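Ask Marilou Espiritu how a coconut becomes a bag of desiccated coconut and she'll reach for one straight away. There's a basket of them by her office door at Cocco, the small processing plant she runs on the edge of Drunport, and she knocks on the shell with a knuckle before she says a word.

"Listen to that! You want a dull sound with a bit of slosh behind it," she says. "If it rings hollow the water's gone, and the meat won't be any good to us."

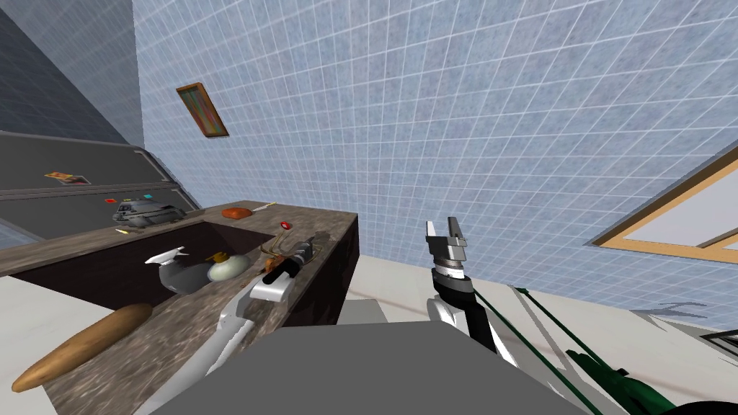 The nuts come in already husked and rest in the shade for a few days before anyone cracks them. After that it's quick work. The shell is chipped away, the thin brown skin is pared off with a curved knife, and the white meat is split so the water can drain out.

"I learned paring from my aunts, and I was hopeless," Marilou says, laughing. "A good parer gets through more than 300 nuts in a shift. On my first day I did 80, and half of those looked chewed."

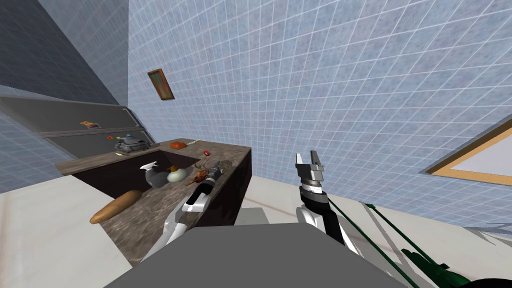
Next comes washing, then a short blast of steam to deal with any bacteria, and then the grinder. Fine, medium or flake all depends on the blades. Bakers in Uston want it fine for macaroons, while the muesli people in Kultemdale ask for long flakes that toast well.

The dryer is the part she loves most. Hot air comes up through the moving belt and the whole building smells like a birthday cake (I was there in June with the doors open, and I could smell it from the road).

"You're taking it from about half water down to hardly any," she says. "Too slow and it goes sour, too hot and it yellows. I still put my hand in the tray at the end and squeeze. It should fall apart like dry snow." 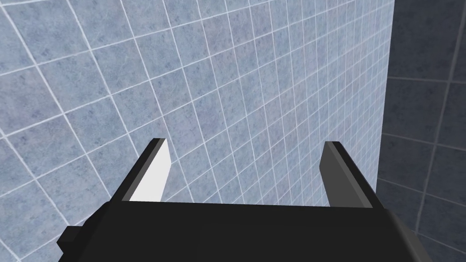
Kiros Araya
Food and farming writer

I asked what happens to everything else, and Marilou was off again. The shells are burnt to heat the boiler. The parings are pressed for oil, and the water goes to a drinks maker down the road, who collects it before seven in the morning while it's fresh.

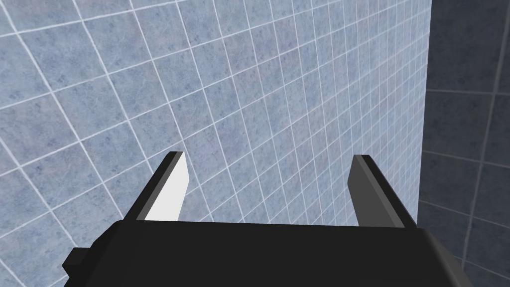
"From 1000 nuts we fill maybe one small bin with real rubbish," she says. "When I started it was a skip!"

Before I left she gave me a bag of the medium cut and firm orders to toast it in a dry pan, stirring the whole time, and to keep the rest in a jar with a tight lid. I've been putting it on porridge ever since.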